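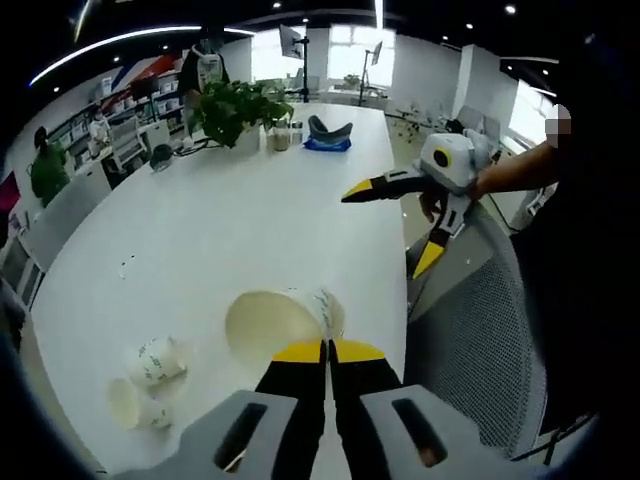
Rorkstead Neighborhood Composting Project
Progress report to the Morine Fund
10 Aug 2026
Prepared by Manikandan Chacko, project lead

Where we are

We are past the halfway point of the grant and I'm really happy to be writing this one! The second set of bins is up behind the Plota Street gardens, the pickup route is running every week, and 108 households are now signed up. When we sent you the last report we were still arguing about lids.

The lids are settled, by the way. We went with the heavier hinged kind. They cost more than the line in the budget, and we moved money over from printing to cover the difference (the revised sheet is attached to the email). Raccoons got into the old bins twice in the spring and haven't managed it with these.

Pickup route

Manikandan Namboodiri redrew the route in two loops, one north of the creek and one south, and it has made a huge difference. The old route had the truck crossing the Gounder Avenue bridge four times in a morning. Now it crosses once. Drivers finish before the noon heat, and we hear fewer complaints about buckets sitting out on the curb.

We still have trouble with the apartment buildings. Three of them have asked to join, but the shared buckets fill up with plastic bags within days. We are trying a smaller bucket for each floor, with a plain sign on the lid, and should know by the next report if that works.

What goes in the bins

The question we get most is about cups, plates and takeout boxes. Food scraps and yard waste are easy and people have that down. Paper cups are harder. Many have a thin plastic lining, and a leaf printed on the side tells you nothing about whether the lining will break down. For now our rule is no cups at all, and we repeat it at every sign-up table.
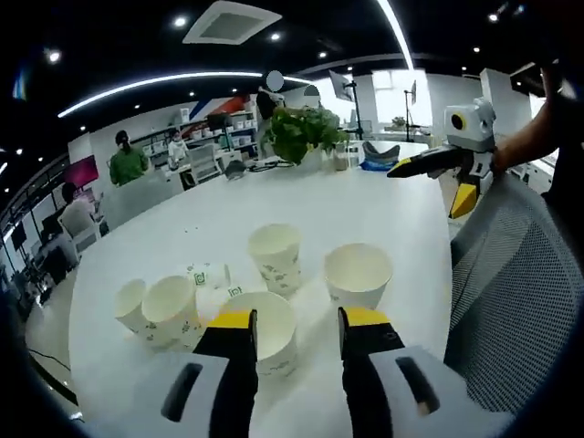
Paper cups with a leaf print. Cups of any kind stay out of the green buckets.

We would love to change that rule someday. The yard that takes our overflow says it may run a trial with certified cups, and I have asked to send them a batch. No date yet.

Finished compost

The first piles were screened in July and the result is lovely, dark and crumbly with hardly any sticks. We gave away 80 bags at the garden gate, and they were gone by lunchtime. Several people came back the following week with tomatoes for us, so I would call that a good trade. The school garden took a trailer load for its raised beds and wants another in the fall.

Spending

We have spent roughly 31 percent of the equipment line, which is low for this point in the year. The shredder is the reason. The model we wanted is on back order, and we have a used one on hold as a backup. Wages and fuel are on track.

Next steps

Finish the floor-by-floor bucket test in the apartments.
Decide on the shredder by the end of August.
Get the sign-up form translated into Spanish and Tamil.
Send you the soil test results from the second set of bins as soon as the lab returns them.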